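Section 4: Setting Up Driver Records in Katene Fleet

Before you start, have your carrier account number and each driver's license details at hand. The supervisor login is needed for steps 3 through 6.

1. Sign in and open Drivers, then Add Record.
2. Enter the driver's name exactly as it appears on the license. Do not use nicknames.
3. Select the license class and any endorsements.
4. Enter the medical card expiration date. Katene sends the first reminder 60 days ahead.

Note: If the expiration date is left blank, the record saves as Incomplete and the driver can't be assigned to a load. 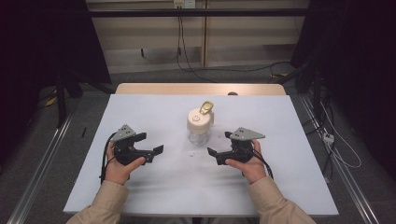
Fig. 4-1. White board on a light wooden table, with two black hand-held grippers.

5. Choose a home terminal. The sample account uses Grallbridge (terminal code 1248) and Honden (terminal code 745).
6. Press Save. The record number shows at the top of the page - write it down if you plan to import logs later.

Caution: Deleting a driver record also deletes its duty logs. To take a driver off the schedule and keep the logs, set the status to Inactive.

Importing past logs

7. Open Logs, then Import, and enter the record number from step 6.
8. Select the file. Files with more than 2096 rows must be split before import.
9. Check the preview. Dates in the wrong format are marked in red.
10. Press Confirm and stay on the page until the status reads Done.

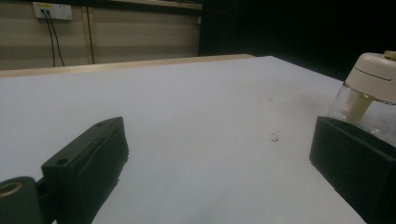

Fig. 4-2. White tabletop, with part of a gripper at lower left.

Note: Error 1277 means the log file and the driver record list different license numbers. Correct the record first, then repeat steps 7 through 10.

To change a home terminal later, see Section 5.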